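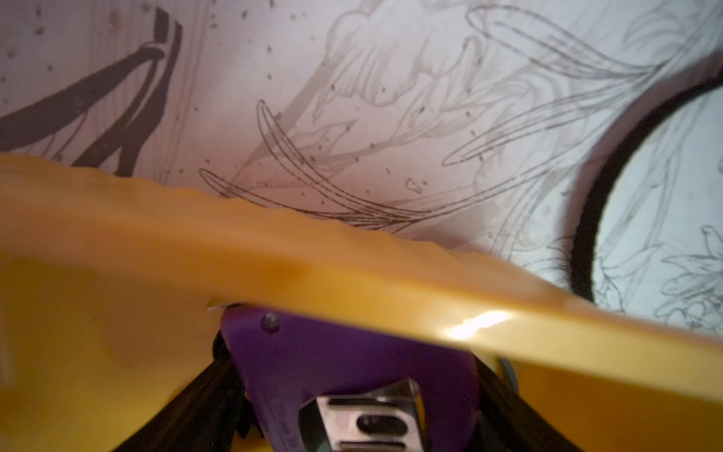
View from a wrist camera, with the gripper at the rim of a yellow plastic tray.

Girard publishes maintenance schedule for two-arm tabletop cell

NULDALE, 30 March 2022 - Girard today released the full maintenance schedule for the two-arm tabletop cell at its Nuldale workshop. The schedule covers daily checks, cable care, wrist camera alignment, gripper service and the steps for bringing the cell back into use after a repair. It is free to download and may be copied or changed by anyone who runs similar equipment.

The Nuldale cell has two white-and-black arms mounted side by side on an aluminum rail at the near edge of a table. Each arm has its own black mounting plate and its own wrist camera. Aluminum bars outline the enclosure, and the walls are papered in a butterfly print. The cell is used for handling small household goods such as trays, bowls and tape measures.

"We had most of this written down already, but it was in four places and two of them disagreed," said Armelle Hamel, who runs the workshop for Girard. "When a cable clip broke in the winter we lost an afternoon working out which note was current. Now there is one document, and the old ones are gone."

Daily checks

The daily check is done with the arms powered down and takes one person. The operator looks at the bolts on both mounting plates, the rail, and each cable from the base to the wrist. Any clip that moves under a fingertip is replaced before the cell is started. The camera lenses are wiped with a dry cloth.

After power-up, each arm is moved slowly through its full range by itself, left arm first. The two arms are then brought together over the middle of the table. Most of the cell's wear-related faults show up in this last step, when both wrists are bent down and the cables are at their tightest.

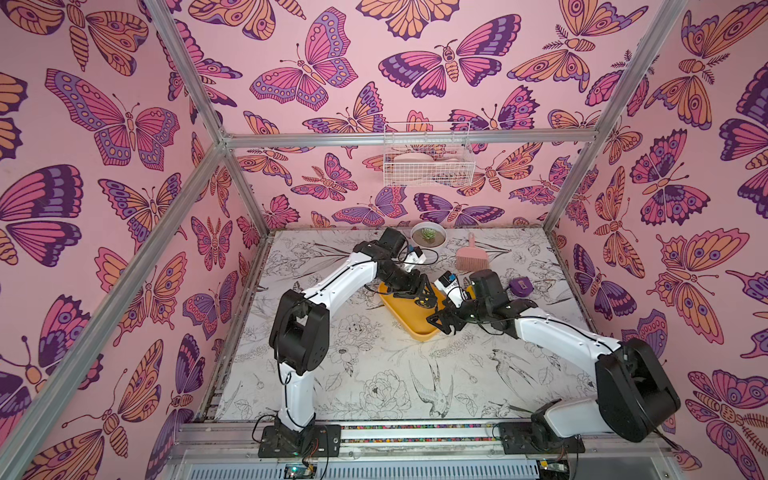
The schedule asks for the meeting move to be run at low speed, with a hand on the stop button. If either arm hesitates or a motor sounds different from the day before, the cell is shut down and the joint is checked by hand.

Cable care

Cables are the most frequently replaced part of the Nuldale cell. Under the new schedule they are inspected every 100 operating hours and replaced every 400, even when no damage is visible. The earlier practice was to replace a cable only after it failed.

Slack is set with the arm at full reach. Too little pulls on the connector at the wrist, and too much lets the cable drop to the table, where it can catch on a bowl or get under a gripper. The schedule gives a method for setting slack with a strip of tape at each joint and includes a page for recording the tape positions.
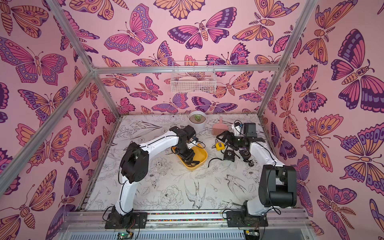 Loose cable on the table surface is to be dealt with before the next run starts. The operator first checks whether a clip has come off or the cable has worked its way down the link. Cable ties are not to be used at the wrist. Hook-and-loop strips are used there and are changed together with the cable.

Wrist cameras and grippers

Camera alignment is checked after any work on a wrist, and at the start of each month. With the gripper lowered to the rim of a tray, the gripper parts should appear at the bottom of the camera picture in the same position as in the saved reference. If they have shifted, the mount screws are loosened, the camera is reset and the check is repeated. The software offset is left alone until the mount has been ruled out.

Gripper fingers are cleaned weekly and checked for cracks and rounded edges. Fingers are replaced as a set on the same arm. Replacement sets for the Nuldale cell are supplied by Mundard, which also keeps the record of part revisions.

Return to service

After any repair, the cell goes through a short handling run before normal work resumes. Both grippers are brought down over a plastic tray, first one at a time and then together. The person who did the repair may not sign off the run.

"The second signature was the only thing anybody argued over," Hamel said. "It means you sometimes wait an hour for a colleague. I can live with that."

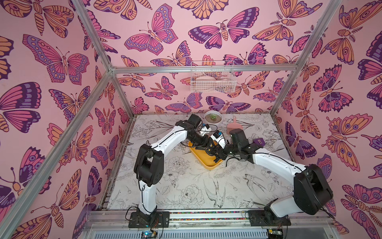
Both arms over the tray in the Nuldale cell. Photo: Girard

Availability

The schedule, the blank record sheets and the cable slack guide are available now from Girard on request. A version for the company's Brarkness site, where the cell has a different rail and a longer cable run, will follow in April. Sites already using an earlier Girard checklist should finish the current sheet and then change over.

About Girard

Girard builds and maintains small robot cells for handling and sorting work. It has workshops in Nuldale and Brarkness.

Press contact: Armelle Hamel, Girard, Nuldale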